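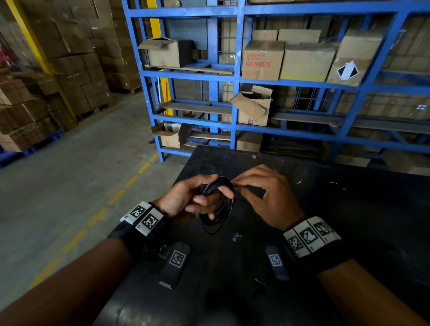
Cables come back to the Witik warehouse in knots, and most of them leave again in loops. The work happens at a black table beside the blue racks, by hand.

A thin cable wants wide turns. Lay each one over the fingers and let the cable decide how it falls 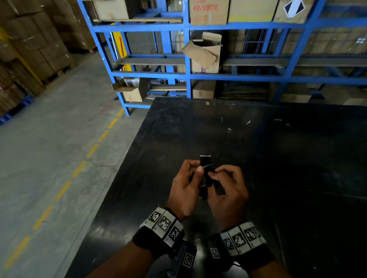

— forcing it puts in a kink that stays. Small parts get handled over the same table, where a dropped piece is easy to find.

Wire is fussier. It holds every bend, so the fingertips stay close together. 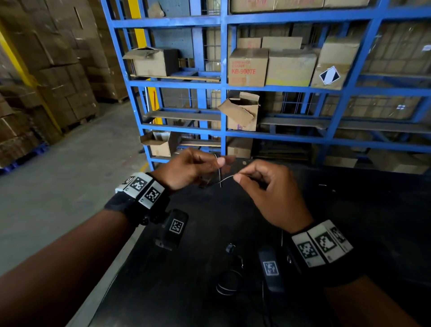 Back on the Shelf

Finished coils go into open cartons. 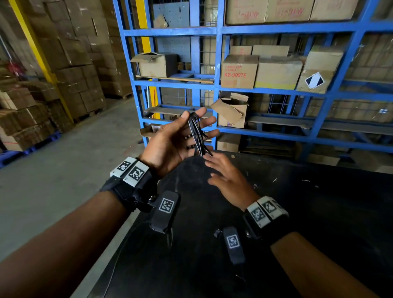 A good coil keeps its shape for months — the last batch from May still does.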